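FOR IMMEDIATE RELEASE

Lemix pattern book is out, and I can finally stop talking about it (I won't)

PARKENT, 25 December 2021. Yes, I know what day it is, and yes, I'm sending out a press release anyway! My second book of knitting patterns, Lemix, is on sale as of this morning. It has 19 patterns for hats, mittens, cowls and one very large blanket, and every one of them is worked in two colors or fewer.

If you bought the first book, you'll know I got a bit carried away with color. People wrote to me (kindly, mostly) to say they loved looking at the sweaters but didn't want to buy seven skeins just to make a sleeve. Fair enough. So I put the reds and the mustards back in the cupboard and spent the whole winter with black, white and gray, and I had more fun than I've had with yarn in years.

The blanket is the one I'm proudest of. I knitted it 2 times, start to finish, and ripped out the first one when the border started to ruffle. The version in the book lies flat on my bed right now and the cat has already claimed it.

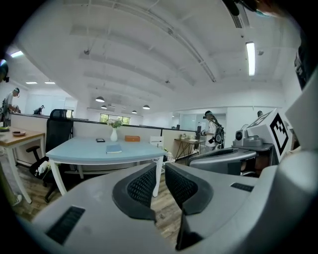 The Motaung mittens are the pattern most of my test knitters picked first, and they're a good place to start if you've never carried two strands before. The chart is all chunky squares, with no long floats on the inside for your fingers to catch on. If you want a feel for the look, take the white box with the black square blocks printed on it, then think of that kind of design wrapped across the back of your hand. I've also charted the mittens with the colors swapped, white on black, for anyone who lives with muddy dogs. The cuff is plain ribbing, and the thumb is explained row by row in words as well as on the chart.

Everything is written for worsted weight yarn, so you can use what's in your stash. Sizes run from toddler to large adult, except the blanket, which comes in one size and takes 2542 yards. Please check your gauge on that one. I'm begging you.

"I wanted a book you could knit from on the couch with a movie on," says me, Velimir Papadopoulos, since a press release is supposed to have a quote in it.

Lemix is available in print and as a download. Yarn shops can order at the usual trade discount, and reviewers are welcome to a free download of the full book. Just write and tell me where your review will run. I'll be answering mail between batches of cookies.

Contact: Velimir Papadopoulos, Parkent

###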